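Notebook, stroke timing work
Dec 17, 2022

Pool time this morning, Sotiropoulos pool, lanes 2 and 7. Florin Buzatu swam, I kept the watch and the notes. Purpose: find out why his breaststroke turn in the 200 IM is slower than in July, when we had the same set and the same rest.

Warm-up as usual, then 40 minutes of turns only. We began from the flags, at race effort, in to the wall and out until the head breaks the water. I take the time from hands on wall to feet off wall by the Plovus pads, and the rest by hand. The pads gave good signal in lane 2. In lane 7 they missed the feet on several turns, so these are crossed out in the sheet and I don't use them.

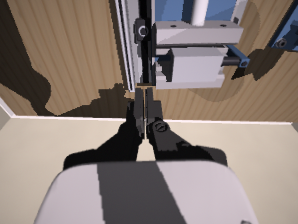

First thing I notice is that the hands are not the problem. Florin touches well, both hands together, and the elbow comes back early. The knees are late. He waits for the knees with his body already on the side, and in this moment he is not moving at all. In July he was tucking before the second hand left the wall.

I asked him if he feels it. He says he feels only that the wall is "far away", which I wrote down because he said the same word in the summer about his backstroke finish.

Second part: back to breast turn. We tried the open turn and the bucket turn. He prefers the open one. The bucket turn is quicker off the wall when he gets it right but he comes out too deep and loses it in the pullout. I would leave it alone until after the provincial meet.

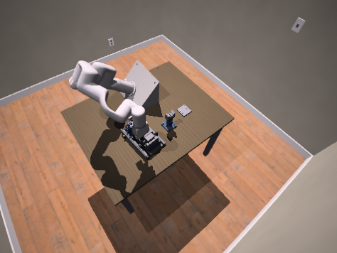 Robot arm and table, simulated view.

Numo software: the file from lane 2 is saved as 3219. Please do not rename it, the program then loses the link with the split sheet and I must enter everything again by hand. The export is still writing the lap column in the wrong place. I moved it myself, but somebody should write to them.

Stroke count on the breaststroke leg is stable, so I believe the fitness is there. What changes is the glide after the pullout. He cuts it short when he is tired, takes one quick stroke to find his rhythm, and the tempo goes up for no gain in speed.

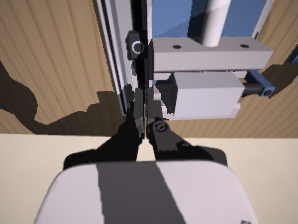
Gripper fingers and rail, simulated view

For the next session:
Turns with a snorkel are no use here, skip them.
Knees first. Start from a float at the wall, no swimming in.
Pullout with a count, same count fresh and tired.
Check the lane 7 pad before anybody gets in.
Bring the Unum watch as a second clock. Mine was hard to read with wet glasses.

Question I can't answer yet: is the slow tuck a habit or is it his hip? He had some stiffness in the autumn and the physio let him train. I'll ask her again before I change too much in the technique. If it is the hip, the drills will only annoy him.
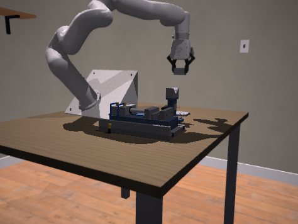
Robot arm holding a block, simulated view

Added in the afternoon. I looked at the July sheet again and the rest was the same, but that set was swum after freestyle and today's was after butterfly. So the comparison is not completely fair. Repeat with freestyle before, then decide. Florin agrees, he asks only that it is not the early hour.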